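Cornel Ene
@cornelene_licht

1/ Ein paar Notizen zur Lichteinrichtung von »Wallano« im Studio Pernden, weil nach der Premiere im Mai mehrere Leute nach dem Aufbau gefragt haben. Regie: Celeste Villalba. Ich habe Licht und Stellwerk gemacht. Es geht nur um Technik, zum Stück schreiben andere.

2/ Der Raum: Blackbox, Zuschauer auf zwei gegenüberliegenden Seiten, 80 Plätze. Zweiseitige Bespielung heißt: Jedes Gegenlicht ist für die andere Tribüne Vorderlicht. Die üblichen Winkel von der Frontalbühne kann man damit vergessen.

3/ Grundlicht deshalb steil von oben, vier Zonen, jede Zone aus zwei Richtungen entlang der Spielachse. Gesichter bleiben lesbar, die erste Reihe wird nicht geblendet. Preis dafür sind Schatten unter den Augen. Haben wir in Kauf genommen.

4/ Seitenlicht nur auf Kopfhöhe aus den beiden Gassen. Kniehoch sah in der Probe besser aus, warf aber Schatten der Spieler auf die Zuschauer gegenüber.

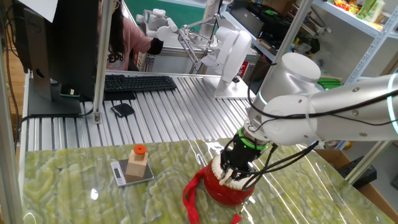
5/ Stimmungen und Stellwerk

Programmiert sind bis zu 100 Stimmungen, je nachdem, welche Fassung des zweiten Teils gespielt wird. Beide Fassungen liegen in derselben Cueliste, die Verzweigung läuft über einen Sprungbefehl. Zwei getrennte Listen wären übersichtlicher, aber jede Korrektur im ersten Teil müsste man dann doppelt pflegen.

6/ Blendzeiten: Der Standard im ersten Teil ist vier Sekunden. Im Monolog von Eulalia Arancibia läuft eine einzige Blende über 30 Sekunden, gestartet auf Atem, kein Textstichwort. Der Wechsel soll erst bemerkt werden, wenn er schon stattgefunden hat.

7/ Bei so langen Blenden sieht man im unteren Bereich jede Stufe der LED-Scheinwerfer. Abhilfe: Dimmerkurve flacher, 16 Bit auf der Intensität und ein Halogenscheinwerfer, der auf niedrigem Wert mitläuft. Letzteres hat am meisten gebracht.

8/ Nachfrage von Brodie Doolan: Warum keine Farbwechsel? Es gibt zwei Weißtöne und ein blasses Bernstein für die Szene Domínguez. Kostüm und Boden bringen genug Farbe mit, mehr hätte die Hauttöne verschoben.

9/ Ton und Licht laufen getrennt. Dardo Cáceres fährt den Ton von Hand, wir hängen nur im Schlussbild per MIDI aneinander. Fällt die Verbindung aus, gebe ich das Stichwort über Intercom — zweimal geprobt, bisher nicht gebraucht.

10/ Für das Gastspiel in Onance wird umgebaut: Guckkasten, also Tribüne nur auf einer Seite. Die Zonen bleiben, die Gegenrichtung wird gedimmt, die Gassen kommen tiefer. Einrichtung morgens ab acht, Durchlauf am Nachmittag. Den Beleuchtungsplan für die neue Variante stelle ich hier ein, sobald die Maße der Züge da sind.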